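Search this book Enter keyword Go

Chapter 6
Planning the Purchase: From Task to Budget

Equipment budgets go wrong early, usually before a supplier has been called. The buyer prices a machine when the thing to be priced is a task. This chapter uses one household task, putting a shirt on a hanger and the hanger on a rail, to show how a cost sheet is built.
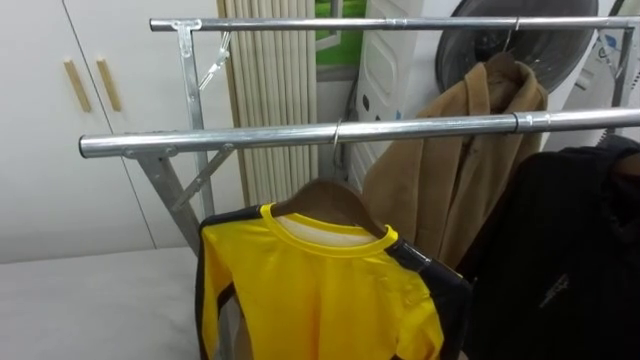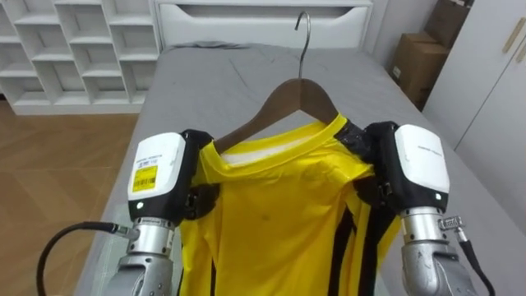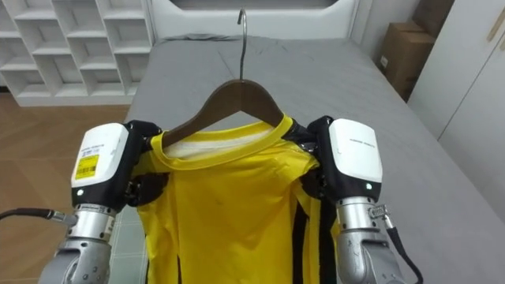 Figure 6.1 Garment handling: a yellow shirt on a wooden hanger, on a rack (first view) and held by two robot arms (second and third views).

Suppose Greston, a small linen and clothing service, handles 900 garments a week. Its planner, Thảo Hoàng, starts with the work. Can one arm do it, or does the job need two? A second arm adds a wrist, a hand, cabling and its own spare parts - so the answer changes nearly every line below it.

She then asks two suppliers, Fonholm and Jurkside, to quote on the same written task. Fonholm leaves out installation. Jurkside includes it, along with 25 hours of training, but charges separately for replacement fingers. The quotes can't be compared until both cover the same items.

Section 6.1 sets out the task sheet. Section 6.2 deals with floor space and racks, which are often forgotten because they are cheap. Section 6.3 covers service contracts - read it before trying the Greston worksheet on page 136.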